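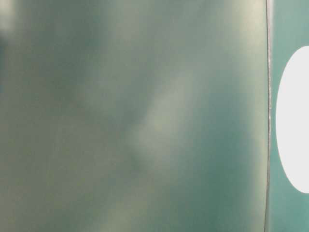 Mieterverein Petchrat: Zahlen zur Fenstersanierung bleiben unbelegt

30. Januar – Der Mieterverein Petchrat hat die Ankündigung der Hausverwaltung Zavbridge, mit neuen Fenstern die Heizkosten in der Siedlung Belora deutlich zu senken, mit Zurückhaltung aufgenommen. Die Verwaltung spricht von 892 betroffenen Wohnungen und einer »spürbaren Entlastung für alle Haushalte«. Wie hoch diese ausfallen soll, steht in keinem der bislang vorgelegten Papiere.

»Wir hören seit zwei Jahren von Einsparungen und haben noch keine einzige Berechnung gesehen«, erklärt die Vorsitzende Anjani Ismail. »Die Mieterhöhung dagegen ist bereits auf den Cent genau beziffert.«

Zavbridge beruft sich auf ein Gutachten des Ingenieurbüros Ustedov. Nach Kenntnis des Vereins wurden dafür 100 Wohnungen untersucht, sämtlich im südlichen Bauabschnitt. Ob sich die Werte auf die älteren Häuser im Norden übertragen lassen, hält Bauberater Ignacio Salinas für fraglich. Dort seien die Außenwände ungedämmt, und das solle offenbar auch so bleiben.

Der Verein fordert die Herausgabe des vollständigen Gutachtens noch vor der Mieterversammlung im Februar. Eine entsprechende Anfrage blieb bisher unbeantwortet.

Pressekontakt: Boonsong Yimyam, Mieterverein Petchrat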